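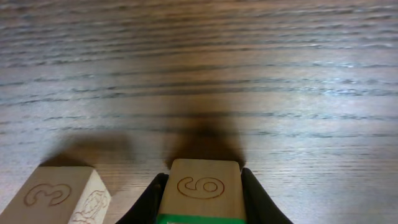 We have had the Tesimik arm on the packing bench at our toy workshop since last March, and I promised several people I'd write a proper review once the novelty had worn off. Our trade is wooden number blocks, and packing a set means picking each one up, getting the numeral the right way round and laying it in its tray. The black fingers hold a block by its two sides, so the face with the number stays clear, and you can read a 6 as a 6 while it's in the grip (anyone who has packed sixes and nines all afternoon will know why I care!).

It manages 85 trays in a shift, which is slower than Toshiko Noguchi on a good morning, and I don't mind that a bit. Toshiko packed by hand for years and her wrists were suffering. Now she looks after the arm, checks the finished trays and spends the rest of her day on sanding, which she always liked better. Imani Mfinanga was less keen at first. She missed the chatter of four hands at one bench, and I must say I do too, so we've moved the tea break to the packing end and it has helped.

Grumbles, then. The manual is dreadful, the fingers want wiping down more often than I'd like, and changing over to a new tray size took us 3 days the first time, with Reda Alaoui on the telephone to Clarnada for most of it. Their support people were patient and kind throughout, I'll give them that.

Would I buy it again? Yes, for a small shop with dull, repeated work and people you'd like to keep. Do talk to them before you order, though. I left it until the crate was in the yard, and I'm still sorry about that.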